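발표자 노트: 앉을 자리를 고르는 사람들
(발표 전에 물 챙길 것. 지난번에는 슬라이드 6까지 가기 전에 목이 쉬었음)

슬라이드 1. 제목
인사는 짧게. 이름, 소속은 Nolau. 의자 얘기를 하러 왔다고 하면 절반은 인체공학 강의인 줄 안다. 요추 얘기는 한마디도 안 한다고 먼저 안심시킨다. 혹시 요추 때문에 오신 분은 지금 나가셔도 된다고 말하고 3초 기다린다.

슬라이드 2. 거실의 서열
질문으로 시작. "집에 본인 자리가 있는 분?" 손이 많이 올라온다. 이어서 "그 자리를 정식으로 배정받은 분?" 여기서 대개 웃는다. 안 웃으면 그냥 넘어갈 것.
핵심: 가족의 자리는 회의 없이 정해지고, 바꾸려면 회의가 필요하다. 손님이 그 자리에 앉았을 때의 정적을 떠올려 보라고 한다. 주인은 "편하게 앉으세요"라고 하면서 이미 편하지가 않다.

슬라이드 3. Trastton 조사
Trastton에서 203가구에 물었다. 늘 앉는 자리가 따로 있다는 집이 56가구. 생각보다 적다. 나머지는 자리가 없는 집이 아니라 아직 안 싸워 본 집일 수 있다고 덧붙인다. (근거 없음. 근거를 물으면 인상이라고 답할 것.)
설문 문항은 띄우지 않는다. 글씨가 작아서 지난번에 항의를 받았다.

슬라이드 4. Tài Đào의 반론
같이 작업한 Tài Đào는 내 주장에 동의하지 않는다. 사람이 자리를 고르는 게 아니라 콘센트가 고른다는 것이다. 충전기 선이 닿는 곳에 가족이 모이고, 제일 긴 선을 가진 사람이 제일 자유롭다. 분하지만 내 이론보다 설명력이 좋다. 이 대목은 천천히, 패배를 인정하는 목소리로.

슬라이드 5. 대기실
Trorton 기차역 대기실 이야기. 빈 의자가 줄지어 있으면 사람들은 양 끝부터 채운다. 가운데 자리는 용감하거나 몹시 피곤한 사람 몫이다. 전화 통화하는 사람은 어디에 앉아도 가운데에 앉은 셈이 된다.
시간이 모자라면 이 슬라이드를 통째로 뺀다. 빼면 아쉬운 건 나뿐이다.

슬라이드 6. 쿠션 문제
쿠션은 장식인가, 점유 표시인가. 앉으려면 치워야 하고, 치우면 둘 데가 없다. 그래서 무릎에 안는다. 남의 집에서 쿠션을 안고 있는 어른의 표정을 흉내 낼 것. 연습은 했지만 잘하지는 못한다.

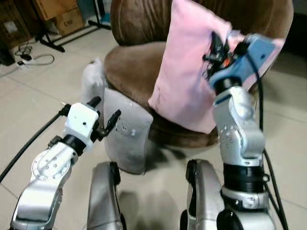

갈색 둥근 안락의자와 분홍 쿠션

의자가 화면에 뜨면 청중에게 묻는다. 쿠션을 등에 댈 사람, 안을 사람, 바닥에 내려놓을 사람. 바닥파가 나오면 이유를 물어본다. Nolte에서 발표할 때는 "깔고 앉는다"는 분이 계셨고, 그 뒤로 분위기가 돌아오지 않았다.

슬라이드 7. 마무리와 질의응답
오늘 집에 가서 남의 자리에 한번 앉아 보시라고 권한다. 결과에 대해서는 책임지지 않는다고 분명히 말할 것.
예상 질문: "고양이가 있는 집은요?" 답: 조사에서 뺐다. 고양이는 설문에 응하지 않았다.
의자 추천 질문이 나오면 정중히 거절. 우리 집 의자도 삐걱거린다.
끝나면 연단 옆 의자에 앉지 말 것. 사회자 자리다.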